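Ratgate Tables: Frequently Asked Questions

Last updated 4 Jul 2022

Ordering

How do I order a table?
You can order on this site or in person at our showroom in Stalluvport. Online orders ask for the size, the wood, the finish and the leg style. When you submit the form we email you a drawing with the final dimensions. Your order goes to the workshop when you approve the drawing and pay the deposit.

What does a table cost?
The Chamoun starts at $1093 in the four-seat size and $1267 in the six-seat size. Both prices include the standard oil finish and straight legs. Lacquer, tapered legs and custom lengths are extra, and the form adds them up as you choose. Sales tax and delivery are shown before you pay.

How long is the wait?
Tables in standard sizes ship 11 weeks after the drawing is approved. Custom lengths take longer, and we give you a date with the drawing. Benches ordered with a table ship with it. Benches ordered alone usually go out sooner.

Can I see wood samples first?
Yes. We mail up to 6 samples at no charge. Each one is a small block finished on one half and bare on the other. Keep them as long as you like, and look at them in the room where the table will go, both in daylight and with the lamps on. Your table will not match the sample exactly. Grain and color vary from board to board.

Can I change my order after I approve the drawing?
Finish and leg style can be changed until the top is glued up. Size and wood cannot. Call or email with your order number and we will tell you what stage it has reached.

Do you make round tables?
Not at present. All of our tops are rectangular. You can choose square corners or rounded corners at the same price.

Everyday care

How do I clean an oiled top?
Use a soft cloth wrung out in plain water, then wipe with a dry cloth. For sticky spots add a drop of dish soap to the water. Wipe in the direction of the grain. Do not use furniture polish, vinegar, bleach or anything labeled as a degreaser.

Do lacquered tops need different care?
The cleaning is the same. A lacquered top does not need oil and will not absorb it. If you are not sure which finish you have, it is listed on the label under the top, next to the order number.

How often should I oil the table?
Oil it twice in the first year and once a year after that. A table that gets heavy use may need more. If the surface looks dull and feels rough when you run your palm across it, it is time.
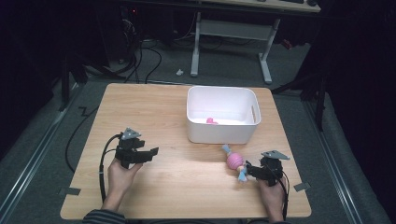
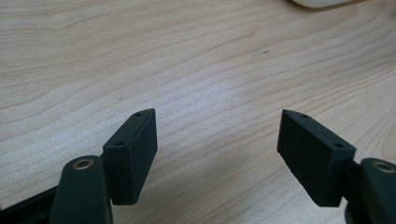

6 min read

Which oil should I use?
We finish our tables with Jukham clear hardwax oil and sell it in small cans. Other clear hardwax oils will work too, but test them underneath first. Avoid cooking oils. They stay tacky and can turn rancid.

How do I apply it?
Clean the top and let it dry overnight. Put a small amount of oil on a lint-free cloth and rub it in thinly, with the grain. Leave it for the time printed on the can, then wipe off everything that has not soaked in. Keep the table clear until the next day. Spread used cloths flat outdoors to dry before you throw them out, or soak them in water. Oily cloths left in a heap can heat up and catch fire.

Can children do crafts on it?
Yes, with a mat or some newspaper under the paint and glue. Washable markers come off most finishes with a damp cloth if you get to them the same day. Permanent marker usually needs light sanding. Modeling clay can leave a greasy patch on an oiled top, so put a tray down first.

Marks and repairs

There is a white ring where a glass stood. What now?
Give it a few days. Many rings fade as the moisture leaves the wood. If it is still there after a week, rub the spot gently with a little oil and a soft cloth. Rings under lacquer are harder to remove, and we suggest calling us before you try anything.

Are small dark specks a defect?
No. Pin knots and mineral specks are part of the wood, and we leave them in unless they affect the strength of the board. Open knots are filled before finishing. A speck that appears later and can be scraped off with a fingernail is only dirt.

Can I sand out a scratch?
On an oiled top, yes. Use fine paper, 240 grit or higher, and go with the grain. Sand a wider area than the scratch itself and feather the edges, then oil the whole top so the sheen is even. Do not sand a lacquered top.

The table wobbles.
Check the floor first by turning the table end for end. If the wobble stays in the same place in the room, the floor is uneven. If it moves with the table, tighten the bolts at each leg with the hex key that came in the box. We send replacement keys free.

Delivery and returns

Who brings the table in?
A two-person crew carries it to the room you choose, attaches the legs and takes the packaging away. Please measure your doors and stairs before ordering. The top travels in one piece and does not fold.

Can I return it?
Standard sizes can be returned within 30 days, less the cost of delivery. Custom lengths cannot be returned unless they arrive damaged or do not match the drawing. Send us pictures of any damage within three days of delivery and keep the packaging if the crew has left it with you.

What does the warranty cover?
Joints, legs and hardware are covered for five years in normal indoor use. Stains, scratches, fading and damage from outdoor use are not covered.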